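Flonen Scene Pack, Second Month: Living Room Set

Print this post E-mail this post

Search this blog Enter keywords Go

I've been running the Flonen simulation package since February, on the seat license Clurard sells to small shops. My first post covered installation and the licensing server, and I won't repeat the complaints. This one is about the living room set, the part of the product I bought it for. We do tidying tasks, the arm is fixed, and the objects are small things left on furniture. 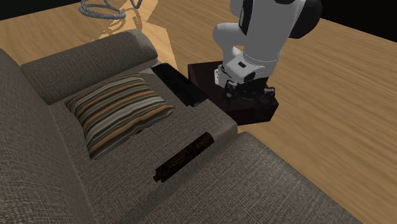 Reading time: 3 min

The set ships with 466 object meshes and 11 furniture groups. I loaded the sofa group with the pillow, the flat black keyboard-like item, and the mottled cylinder, all placed on the seat by the randomizer. Placement is uniform over the cushion surface unless you write your own sampler. The sampler interface is four functions and is properly documented, unlike most of the rest.

Lighting is baked per layout. The rope coil on the floor casts its shadows into the sunlit patch, and those are good enough that our segmentation model sometimes labels shadow as rope. I count that in the product's favor. The background past the floor is plain black, and if your network is sensitive to that you will need to add walls yourself. Siiri Sproģis has a script for it that she posted on the user forum.

The upholstery is where I spent most of the week. It is a coarse weave, and at close range the texture gives our stereo matcher plenty to work with. The default filter setting smears it at grazing angles. Set anisotropy to 16 in the render config and restart the whole application. Reloading the layout does nothing.

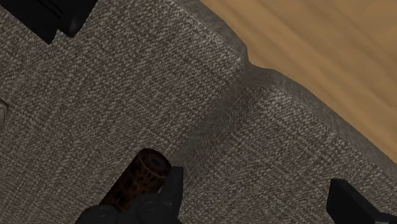
Contact is the weaker half. Cushions in this version are rigid bodies with a friction value, so a fingertip pressed into the seat stops dead where a real one would sink. For a cylinder lying on its side this matters, as you want the fingers low and the cloth won't give. I raised the approach by a few millimeters and accepted a shallower grasp. Tanner Vachon, who has the same license, swapped in a compliant contact model and reports that his step time more than doubled.

Gripper collision geometry is a convex hull per link by default. The hulls are fatter than the visible parts, and planning near a neighboring object fails for no reason you can see on screen. Turn on the collision overlay before you blame the planner. The decomposed meshes are in the download, in a folder called extras.

Log output is verbose — 766 lines for a single reset on my machine — and the verbosity flag is ignored in headless mode. I filed that with Clurard and got a reply from Gordon McIntyre the same afternoon saying it was known.

I'll renew for the rendering and keep doing contact work in our old simulator. The kitchen set is next, once the license transfer goes through.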